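Kullora sorting room moves to shallow bins for mixed small goods

2/10/21

The returns and sorting room at Kullora has replaced the deep totes on its small-goods line with wide, shallow grey bins, following a trial that ended last month. The change applies to unboxed household items only. Boxed goods and textiles other than gloves continue to travel in the existing totes.

Small goods are the most awkward category handled at the site. A single load may hold combs, toothbrushes, gloves, blocks, loose plastic wrap and short-handled utensils, with no common size, weight or surface. In the old totes, items settled in layers, and the lower layers could not be identified until the upper ones had been cleared. Flat and flexible pieces gave the most trouble. Gloves folded over harder objects, and clear wrap concealed whatever lay beneath it or was mistaken for an empty part of the tote.

The new bins are loaded to a single layer. Sloping walls return items to the floor of the bin if they are dropped near the edge, and the floor is left bare, without a liner. Liners were used in the first part of the trial and withdrawn when thin items began to slip under them. Scuffing of the floor has been accepted as normal wear and does not by itself put a bin out of service.

Loading rules have been rewritten to suit. Each bin receives no more than 20 items. Items are tipped in and spread by hand, and anything standing on end is laid flat. Wet or leaking containers are diverted before loading, as are blades and glass. Film and wrap that arrive with an item stay in the bin and are sorted as a separate class. The earlier practice of stripping wrap at the unloading bench has been discontinued, as it had become the slowest step on the line.

Under the new arrangement the room processes 2,000 items per shift. Re-sorts, meaning items sent to the wrong outlet and brought back, have fallen by 38 per cent against the last full month on totes. Gloves and other soft goods account for most of the improvement. Combs and toothbrushes show little change, having had a low rate of error to begin with.

Lighting over the line was also adjusted. Reflections from bright metal surfaces had made clear plastics difficult to distinguish, and the fittings were lowered and turned away from the bins. Supervisors report that translucent items are still missed more often than any other class. A darker floor finish was considered and set aside on grounds of cost and colour matching, as black goods would then have presented the same difficulty.

Three outlets are in use at present: resale, recycling and disposal. Items for resale go on to the Gisurach depot for cleaning and packing. Rigid plastics are baled on site. A fourth outlet, for single gloves and other unpaired goods, is under review, and a recommendation is expected in December.

The Surkau site will receive the same bins once its conveyor supports have been widened. The present supports were built for totes and leave the outer edge of the shallow bins without bearing. Until that work is finished, Surkau will send unboxed small goods to Kullora by road. Staff with questions about loading limits or diverted items should refer to the revised bench sheet, issued under the Santoro program and posted at both unloading doors.
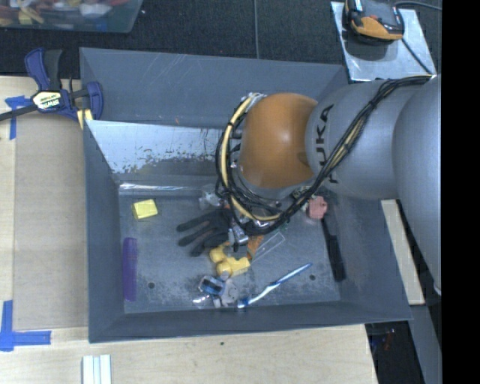
Mixed small goods in a grey bin, including a black glove, a yellow block and a toothbrush.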